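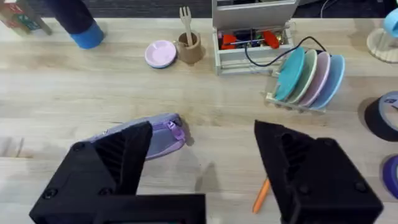
Printed fingers vs. the stock ones, is anybody seeing a real difference?

Forum: Grippers and end effectors

benchrat_17
Posted 4/2/23

Wrist cam view from my setup at the top. I swapped the stock Sovow parallel fingers for the black printed ones from the Trelach files, the big faceted pair with the ribbed inner face. The write-up that comes with the files says they "grip anything on a desk." I have my doubts. So far I've got a soft purple zip pouch, an orange pen, plates in a rack and a cup with a fork in it on the table, and I'm going down the list.

Before I put in a whole weekend, has anyone compared these to stock with numbers? Not a video of one good pick.

Controller is a Bokbridge, stock firmware. Camera is the small one on the wrist.

tablesaw_tim_no
I'll believe it when I see a failure log. Every finger design on this board is amazing for a week and then the thread goes quiet.

My problem with yours is right there in the view. Those fingers eat the whole lower half. The left one is sitting over part of the pouch. How is your policy supposed to know where the pouch ends?

benchrat_17
It sees the zipper pull and the rounded end. Whether that's enough, I don't know yet. The stock fingers are a lot thinner on camera, I'll give you that.

halfduplex
Ribs help on fabric and do nothing for a pen. A pen is a line contact. It either lands in a groove or it rolls, and which one you get depends on the angle you come in at. Yours is lying diagonal, so turn the wrist to match it and then test it again without turning. If the second number is bad, the fingers aren't doing the work, your planner is.

grommet
Disagree with halfduplex. I ran the same files on a Gilbert arm and the pen was the easy one. 1000 cycles, pens and markers mixed, 13 drops. Stock fingers on the same arm were worse than that and I quit counting.

halfduplex
You quit counting on the one you were comparing against. So you have one number.

grommet
Fair. It was obvious enough that I didn't feel like standing there.

tablesaw_tim_no
"Obvious enough" should be the motto of this forum.

solder_wick
What about the shadow? There's a soft one right across the wood in the gap between the fingers, exactly where you want to see the object. I had the same thing and my detector kept getting worse the closer I got. A second light from the side did more for me than any finger swap. I know that's not what you asked.

benchrat_17
I noticed the shadow but figured the camera would deal with it. Maybe not. I can try a lamp.

plateau
The plates in the rack are the test I care about. They overlap, so you have to get a fat finger in between two rims without shoving the next plate. Looking at how wide those tips are I'd bet against it. Thin steel for dishes, printed for everything else, and accept that you're changing fingers.

grommet
Or go in from the end of the row and stop making it hard.

plateau
That's picking the easy plate, then the next easy plate. Fine for a demo. Then someone wants the pink one.

halfduplex
Also check your screws. Mine backed out after a few days, and by the time I noticed, the two sides weren't meeting square. Run 2766 on my log is where I caught it and I have no idea how many before that were junk. I threw out everything from that week.

benchrat_17
OK, here's what I'm going to do. Same objects, same spots marked with tape, both sets of fingers, same number of tries for each. Wrist turned and not turned for the pen. Every drop gets written down, including the dumb ones. If the printed pair loses on plates I'll say so.

tablesaw_tim_no
Post the sheet, not a summary of the sheet.

benchrat_17
Will do. It might be June before I have the plates done, I still need to print a second pair in case I snap one.

solder_wick
Do one set with the lamp off too please.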